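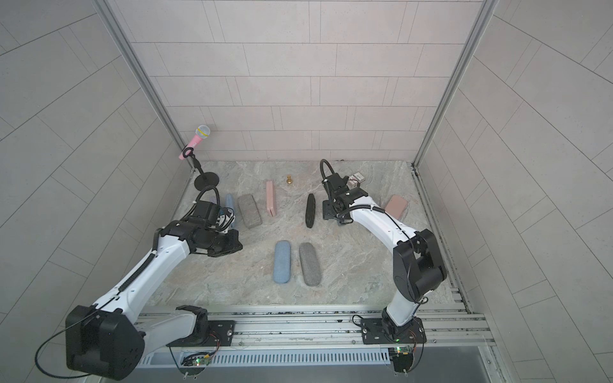

Work surface with a light blue object, left of center

Progress Report to the Serrano Fund
Project: Clemis Oral History of Black Performers in Television
Reporting period ending June 2024

Summary
The project records interviews with Black actors, dancers and stage crew who began their careers in regional television. In this period the team completed the Seretti series and opened the collection to schools. The online archive received 3,000 visits, and 641 pages of transcript were approved by the people interviewed.

Interviews
Albertina Aguiar led the interviews. Several participants spoke at length about how they were described in the press early in their careers, and whether they chose those terms themselves. Two participants asked for changes before release, and both requests were met.
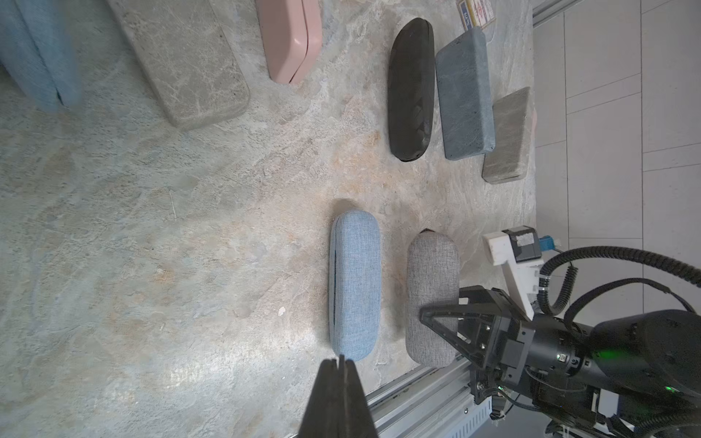

Budget
Spending remains within the approved grant. The amount of $3,000 set aside for travel has not been used in full, and we request permission to move the balance to transcription.

Next Period
Henrique Sampaio will prepare the teaching guide for review in September. Interviews in Flernby will continue as scheduled.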